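Toy block

Toy blocks, also called building blocks, are small solid pieces used for stacking and simple construction play. The most common form is the cube, sold plain, lettered or painted in a single bright color. Wood is the traditional material, though foam, cork and plastic are also widely used.

Stacking

A tower of two cubes is usually the first structure a child builds. The upper block stays in place as long as its center of gravity lies over the face of the lower one, so a slight offset does no harm. Taller towers are less forgiving, as small errors add up from one level to the next.

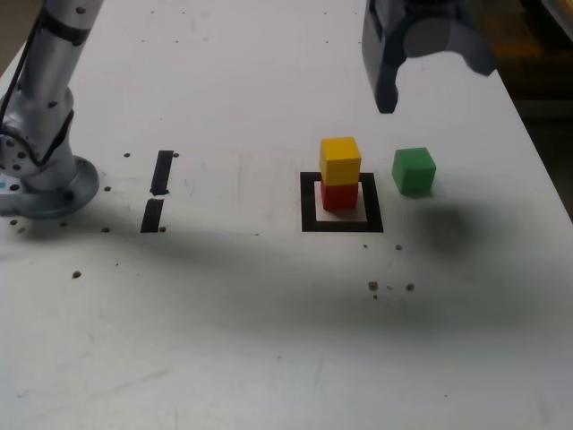
Target games

In target games the stack must stand inside a marked area, often a square of tape on a table or floor. Players may also be given a color order, such as red below yellow. A version described by Ottó Juhász uses 16 blocks in 4 colors and allows a new attempt after each fall. Tape is preferred to chalk on smooth tabletops.

Manufacture

Wooden cubes are sawn from square strips, sanded and then dyed or painted. The Hegedűs workshop in Ekeck sold boxed sets of 212 pieces, with the edges left fairly sharp so that the blocks would sit flush.

See also: Construction set; Stacking game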